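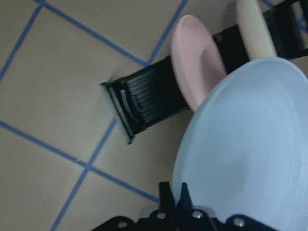 Home | Visit | Demonstrations | Publications | Contact

Open Day: Frequently Asked Questions

Where does the open day take place?
In the manipulation laboratory at Cledlow, on the ground floor of the Tirkgate building. Use the north entrance. The main entrance needs a staff card.

When is it?
11 September 2024, from 10 a.m. to 4 p.m. Demonstrations start on the hour and last 25 minutes. The lab closes between noon and 1 p.m.

Do I need to register?
Yes. Places are limited to 200 for the day. Registration is free and is done through the visit page. If you register and can't come, cancel so the place can be reassigned.

What will be shown?
The main demonstration is dish handling. An arm with a two-finger gripper works with plates and a black plastic dish rack on a table marked out with blue tape. A second station, Wolden, shows drawer opening and is run by students.

How does the gripper hold a plate?
By the rim, with one finger on each side. Grip force is set before the run. Too little and the plate rotates in the grasp; too much and a light plate flexes. Staff can show the force log on request.

Why plates of different colors?
Colors make it easy to name a target in the task instruction and to sort the logs afterward. The controller is also tested on plates that share a color.

Is the robot remotely operated?
Both modes are shown. The first part of each session is teleoperated by a member of staff. The second part runs on a policy trained from 500 recorded episodes. The operator announces the change.

What happens if a plate is dropped?
The run stops, the operator clears the table, and the next run begins. Failed runs are counted in the results posted at the station.

What is Lu?
Lu is the lab's scheduling and logging software. It is not a robot. The screen beside the station shows its output.

Can I operate the arm?
Visitors aged 11 and over can try teleoperation at reduced speed after the 2 p.m. session. Sign up at the desk on arrival.

May I take pictures?
Yes, without flash. Flash interferes with the cameras.

Is the data available?
The first 100 episodes were released in March. Requests for the rest go to Rekha Nigam through the contact page.

Related pages
Getting to Tirkgate
Wolden: drawer opening notes
Lu release history
School group visits
Release notes, first 100 episodes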